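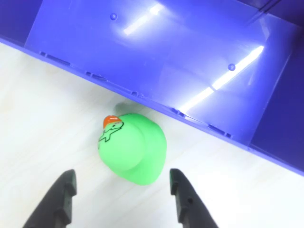

Green rubber duck and a blue bin on a pale tabletop

Kimeck Boson 2 – my notes, specs and who it's for

I've been carrying the Boson 2 as my only phone since January, so I figured it was time to put a proper page up for it. I sell a few of these through the shop and the same questions keep landing in my inbox.

Quick specs first:
Model: Kimeck Boson 2
Rear camera: 13 megapixels
Front camera: 2 megapixels
Storage: 16 GB, plus a memory card slot
SIM: dual, both micro
Colors: Kura Gray, Bíró Blue
Item number: 1057

The blue is the one I'd pick. It really does look like ballpoint ink, and it hides pocket scuffs much better than the gray (mine has lived with my keys and still looks decent!). The back pops off with a fingernail if you start at the bottom left corner. Don't go at it with a screwdriver, please, I've had two come back that way.

Battery gets me from breakfast to bedtime, with some left if I stay off video. It's removable too – I keep a spare in the glove box and swap it on long drives. Charging is slow. Plug it in at night and forget about it.

Camera is fine outdoors and so-so indoors. Give it a second to focus before you tap or you'll get mush. The front one is for video calls with your mom and that's where I'd leave it.

Storage is the weak spot. The system takes a good bite out of the 16 GB before you install anything, so get a card in there on day one and point your photos at it under Settings, Storage, Default location. Some apps still insist on the internal memory and there's no way around that I've found.

To do a hard reset, power off, hold volume up and power together until the Kimeck logo shows, then let go of power only. Back up first, it wipes everything.

In the box: phone, battery, charger, short USB cable, clear case. No earphones. Screen protectors for the old Boson do NOT fit, the speaker slot moved.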